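Modise Opens Its Refill Bar, and the Shampoo Bars Are Gone by Lunch

Modise, the little hair and skin care maker that started out selling rosemary rinse from a folding table, opened its first refill bar in February, and what a morning it was! The doors were set to open at 9 a.m. By 8:30 the line already ran past the bakery and around the corner, with people holding jam jars, old pump bottles and, in one case, a very handsome glass decanter.

The idea is simple. You bring a clean container, you put it on the scale, you fill it from one of the taps along the back wall, and you pay for what you took. There are shampoos, conditioners, hand wash, a body oil and a bath milk that smells like warm oats. If you forget your container, there's a shelf of donated ones by the door that have been washed and are free to take.

Founder Palesa Makhubela spent most of the opening behind the conditioner taps, sleeves rolled up, answering questions about curl types and hard water without ever seeming to run out of patience. "I've been mixing this stuff in batches since I had a two-burner stove and a borrowed thermometer," she said. "Seeing people carry it out in their grandmother's jars is the best thing I could have asked for."

What's on tap

The star of the day was the new Rarnorero line, which had its first public outing at the shop. It's a shampoo and conditioner pair made for dry, color-treated and easily tangled hair, and it's built on marula oil and oat protein with a light scent of orange leaf and a touch of clove. The conditioner is thick, almost like a pudding, and a small scoop goes a long way. I tried some on the back of my hand and then, I admit, went back for more (it really does smell that good).

There's also a fragrance-free version, which Makhubela says was the most requested item on the comment cards left at the market stall last year. It comes from its own tap with its own funnel, so none of the scented product ends up in it. People with sensitive scalps, take note!

The shampoo bars went fastest of all. The shop had made 300 of them for the weekend, wrapped in plain paper with a stamp on the front, and the last one was sold a few minutes before noon. More are curing now and should be ready in a couple of weeks. The nettle and mint bar was the first to go, followed closely by the plain coconut one.

A long road to the front door

Getting here took two years. The building, a former shoe repair shop, needed new plumbing before anything else could happen, and the floor had to come up twice. Hendrik Lekota did the tiling and the long counter, and he was on hand at the opening to show anyone who asked how the drip channel works: any spilled product runs along a shallow groove and into a tray below, where it can be wiped out at the end of the day. He was clearly proud of it, and with good reason. It's a lovely piece of work.

The taps came from Zetov, which makes dispensing gear for cafes and small food shops. Thick conditioner is tougher to pour than coffee syrup, so the first set clogged during testing and had to be swapped for a wider model. The replacements ran without a hitch all morning, even with the pudding-like Rarnorero going through them.

Money for the fit-out came partly from preorders. The shop had hoped for 1,000 customers to sign up for a refill card ahead of opening, and it ended up with 1,003. Card holders get a stamp for every fill, and a full card earns a free small jar of hair balm.

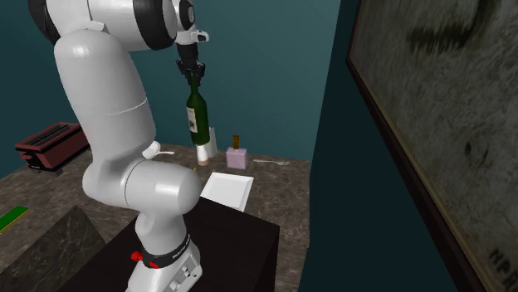 Classes start this spring

Alongside the taps, the back room will host evening classes on hair care at home. Pichit Prasertsri, a stylist with a gift for explaining things, will teach the first set. Topics include washing and drying curly hair, how to do a hot oil treatment without ruining your pillowcases, and what the long words on an ingredient label mean. The label class is the one I've already put my name down for.

Each class runs from 6 to 7:30 p.m., and the fee covers a sample to take home. Kids are welcome at the braiding class as long as a grown-up comes along. Sign-up sheets are at the counter, and the first two classes were already filling when I left.

Wusmont, the soap maker across the street, is joining in as well. It will run a cold-process soap class in the same room later in the season, with goggles and gloves provided. The two businesses have been trading tips and spare molds for ages, so it's great to see them teaming up in public.

Good to know before you go

The refill bar is open from 9 a.m. to 5 p.m., with the quietest stretch usually after lunch. Containers should be clean and fully dry inside, and glass, metal and plastic are all fine. Wide necks are easier to fill, especially with the thicker conditioners. Sipho Nel, who runs the scales, will weigh your container for you and write the empty weight on the bottom so you won't have to do it again next time.

Street parking is limited, though there's a bike rack right outside. Shampoo bars can be reserved by leaving your name at the counter, and the waiting list for nettle and mint is already onto its second page.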